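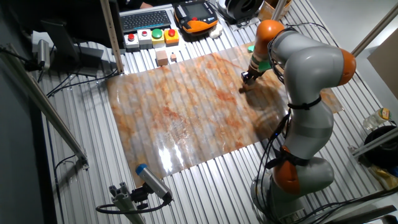

Tridville Home & Workshop Help > Surfaces and finishes

Marble-effect sheet shows every slat underneath. Will it settle, or is this it now?

Posted by Nelli Miettinen, 7 April 2020

I have bought marble. To be exact, I have bought something with marble printed on its mind: a big thin sheet in cream and white with rusty orange veins, sold under the name Molleo and meant to give a plain surface the look of a hotel lobby. It will end up on the top of a long sideboard that has had three coats of paint and deserved none of them.

The trouble is what happens when it lies on anything less than perfectly flat. Over metal slats it takes up the shape of the slats. You get faint parallel ridges straight through the pattern, so the effect is less Italian quarry and more corrugated roof with ambitions. The sheet also lets a certain amount of what's beneath it show, which the leaflet calls depth.

My sideboard top is tongue and groove. It has grooves. You see where I'm going.
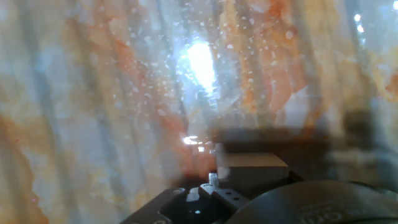 Light is the second thing I'd like advice on, as the sideboard is going under a ceiling lamp and I don't want to be dazzled by my own furniture. The finish is very shiny. A lamp comes back off it as one hard white patch, and the orange veins only get going again some way clear of it. There are also a lot of tiny white flecks to either side of the bright part, and I can't decide whether they are dust, droplets or something the designer thought stone ought to have. From across the room I like them. From close up I want to fetch a cloth.

So, what I'd like to know is whether the ridges will show for ever if I stick it straight onto the boards, what to put in between if so, and whether there is any way to take the shine down without ruining it. The sideboard top is 200 cm long and the sheet was the dearest thing I bought all winter, so I get one go.

Bảo Giáp

Ridges first. They will show for ever. A thin sheet copies whatever it sits on, and a glossy one then shines a light along it so that everybody can admire the copy. Glue makes it worse. Over a groove the sheet has nothing to hold on to, so it dips, and the first person to put down a heavy vase will find the dip for you.

You need a flat board between the two. I used 3 mm hardboard on a hall shelf with much the same problem and it was enough, though my grooves were narrow. If yours are wide enough to lose a pencil in, go thicker. Screw it down at the edges and along the middle, sink the heads, fill them, sand the filler, run your palm over it with your eyes shut, and then sand it again where your palm complained. Then vacuum. Then vacuum the sleeve of your jumper, which has been saving up fluff for this moment.

Paint the board before the sheet goes on. If the sheet lets things show through, brown hardboard will turn your cream into weak tea. I would use plain matt white. Try an offcut over white, over pale grey and over whatever is left in the shed, and look at all of them in the evening with the lamp on. Grey cools the orange down a good deal, if you find it a bit much before breakfast.

On joins: mine came 137 cm wide and I had a join to make, and I put it where the fruit bowl lives. The fruit bowl has not moved since September. Measure yours before cutting anything, and if you must have a join, run it through a pale patch. Two halves of an orange vein that miss each other by a hair will be the only thing you ever see again.

Wipe the flecks gently with a damp microfibre cloth, one corner only. If they come off, they were dirt. If they don't, congratulations on your minerals.

BrisumBrian80

Just put a tablecloth on it. We had the marble stuff in the kitchen for years and it had a tablecloth on the whole time, looked lovely

Nelli Miettinen

Thank you both. I have a tablecloth. I was trying to get away from it.

Bảo, what glue did you use over the painted board? The leaflet says "a suitable adhesive" and leaves it there.

Bảo Giáp

Whatever the sheet's maker will put in an email. I mean it, ask them, and send them the word "suitable" back in quotation marks. Some glues attack some plastics, and others show through as swirls. I don't know what yours is made of, so I'm not going to name a tin. Test it on the offcut and leave the offcut alone for a week.

S. Ní Mhurchú

Coming at the shine from the other side: leave the sheet alone and move the light. Every matt spray I have tried on gloss looked like breath on a window, and you can't take it off again. If your ceiling lamp has a bare bulb, change the shade for a wide fabric or paper one. You'll still get a reflection, only broader and much softer, and the veins will show through it. A lamp standing at one end of the sideboard is kinder too, provided you don't stand at the other end.

Bear in mind that low light from the side shows up every lump. Do Bảo's palm test, then put a torch flat on the board and look along it before anything gets stuck down. I skipped the torch on my own windowsill. There is a grain of sand under there, 80 mm from the left-hand corner, and I could find it in the dark.

Nelli Miettinen

Torch borrowed, hardboard on order, email sent to Molleo. The tablecloth is on standby.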